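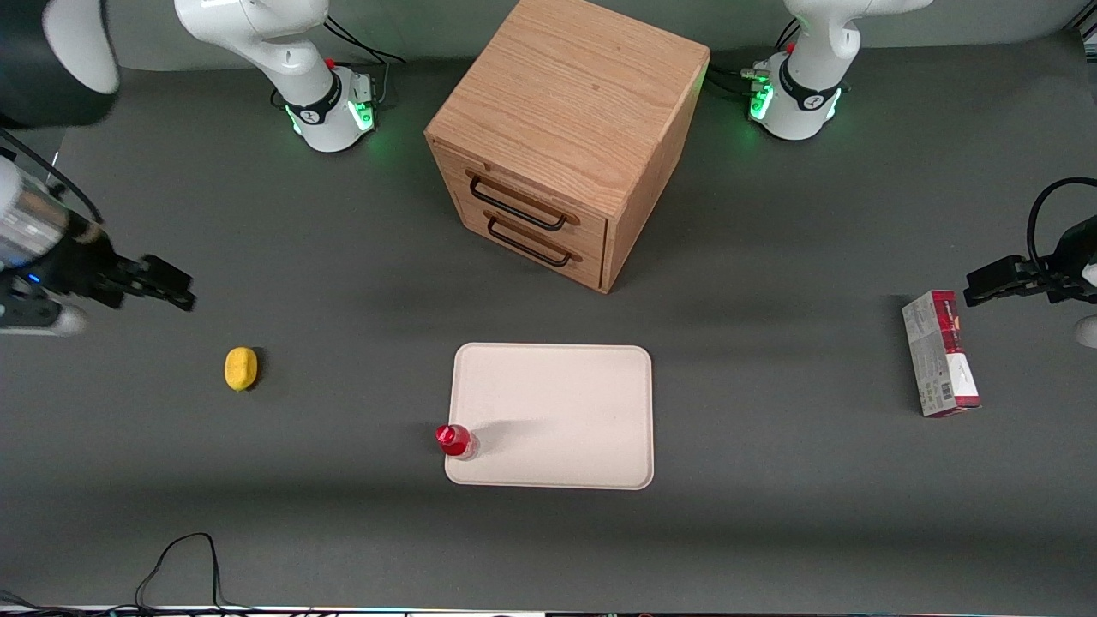
Figure 1. Workspace of the two-arm station, fixed camera. The drawer cabinet stands between the arm bases; the tray, sponge, red bottle and printed carton lie in front of it.

Home Abstract Sections Figures References Cited by

3. Station Build and Object Layout

3.1 Mounting and work surface

The station was assembled in the Vodmont shared workshop by C. Robles, with wiring and calibration by V. Lambrakis. Both arms are mounted along the same side of the table and reach forward over a common work area. Mounting them on facing sides was tried first and abandoned, as the wrists could not pass each other when both arms worked at a drawer handle. Left and right are named from the side of the robot throughout this paper, so the right arm is on the left in Figure 1.

The surface is matte dark gray. An earlier white top produced reflections that the depth estimate read as holes. Pale objects such as the tray now separate well from the background, and their shadows remain soft under the overhead lights.

Cable routing took more time than any other part of the build. Each wrist camera cable passes over the top of the wrist in a loop with enough slack for full rotation. When the slack was reduced by 39 mm the connector on the left arm pulled free twice in one evening, and the original length was restored. The base cables are bundled and led to the rear.

3.2 Objects

Objects are ordinary household items and were not modified. The cabinet is a light wooden cube with two drawers and dark bar handles, and it is the only item that requires a sustained pull. The remaining items are moved by hand between episodes according to a printed layout sheet. The sheet set, which we call Mason, holds 17 layouts. The sheets fix the region in which each object is placed and leave its rotation to the operator.

3.3 Wrist view

The fixed camera supplies the overall arrangement, and the wrist cameras supply the last part of the approach. Each wrist camera is set so that both fingertips stay in view at the bottom of the image. This costs some of the usable picture area, but it allows the offset between fingers and target to be measured directly in image coordinates.
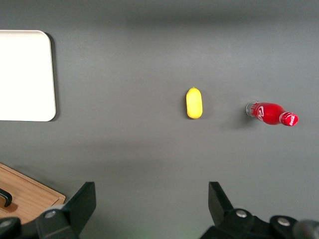
Figure 2. Wrist camera view with the fingers open. The small yellow object lies ahead of the gap; tray at left, red Coca-Cola bottle at right, cutting board at lower left.

Large objects are often cropped in this view. The tray and the cutting board in Figure 2 both run past the image border, and neither can be located from the wrist image alone. The controller, Fadeo, therefore keeps the last fixed-camera estimate for any object whose outline touches the border and updates it only when the outline is again complete.

Small objects are handled differently. Once the target lies between the projected finger lines, Fadeo ignores the fixed camera and steers on the wrist image at a control period of 150 ms. Shorter periods gave no measurable gain on our computer.

3.4 Logging

A total of 564 episodes were logged in November. Each record contains the three camera streams, the joint positions of both arms and the layout sheet number. Records with a missing stream were kept and flagged, and they are excluded from the results in Section 4.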